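Section 4. Getting your plastic cards into the Whitfield binder

By now you should have the rings closed and the spine label on. If you don't, go back to Section 3 and come find me when you're done. I wrote this part with plastic cards in mind: membership cards, fan club cards, fan identity cards, the ones made to look like real ID with a heading, a title and a group photo. Paper photocards go in a different way, and I cover those in Section 5.

What you'll want on the table

The Ploltden side-loading pages (the pack marked 113)
Inner sleeves, card size
A soft dry cloth, the kind you'd use on glasses
The index sheet from the back of this guide
A pencil

The 113 pages are the ones with the slightly wider pocket. I tried to get by with the regular top-loading pages for my first binder and spent an evening fishing cards back out with a ruler. Please don't do that!

Cleaning and sleeving

1. Wash your hands and dry them properly. I mean all the way dry, between the fingers too.

2. Wipe each card, front first, then back. Go in one direction, from the title toward the other end. Skip the water, skip the window spray.

Caution: never use rubbing alcohol on a printed card. I took half a heading off one of mine that way (dark lettering on a pale background, so of course it showed) and there was no putting it back.

3. Hold the card by its edges and slide it into an inner sleeve, bottom end first. The rounded corners help you here. If it catches, back it out and start over. Pushing harder only splits the sleeve.

4. Press the air out with the cloth, working toward the open end.

Note: some cards come with a thin protective film that you may not notice until you tilt them under a lamp. I leave mine on. If yours is already lifting at a corner, peel it before you sleeve, or it will bunch up inside and look terrible forever.

Which way up?

This is the question I get the most, and it's fair, as a lot of fan cards don't settle it for you. One card can have the title running along one side, a small block of print in a corner and a group photo that takes up a good part of the front. My rule is to let the photo decide. If the people in it are standing upright, the card is upright. Then I check that the title reads the right way, and if the two disagree (it happens with homemade designs) the photo wins.

5. Lay out one full page of cards on the table before you load anything. Turn them all the same way. Look at them for a minute. Swap whatever bugs you.

6. Load from the bottom row up. Each card goes in from the ring side, so that the opening faces the spine and nothing slides out when you flip through.

7. Pencil each card into the index sheet: group or fandom name, title as printed, page, pocket. Copy the title in its own script if you can. I have several Chinese cards, and "fan ID" in English told me nothing when I went looking for one in particular six months later.

Note: a full binder holds 720 cards if you use both sides of every page, but I'd stop well short of that with plastic ones. They're thicker than paper, the pages start to fan out, and the Whitfield cover won't lie flat. Mine went on a diet and the extras moved to an Adham box.

Storing it

8. Stand the binder upright. You need 260 mm of clear depth on the shelf, so measure first. My Zelardale bookcase takes it with the door shut, just barely.

9. Keep it out of direct sun. Pale backgrounds yellow, and pink tones go first.

Caution: don't stack anything on a binder lying flat. The cards will take a slight bow and it's a pain to get out.

If a card already has a bow in it, leave it out of the binder for now and see Section 6. Otherwise you're ready for the paper ones.

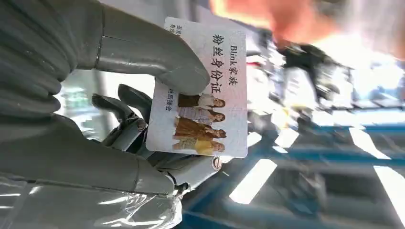 Fig. 4. Fan identity card, "Blink家族 粉丝身份证", turned sideways with the title running vertically.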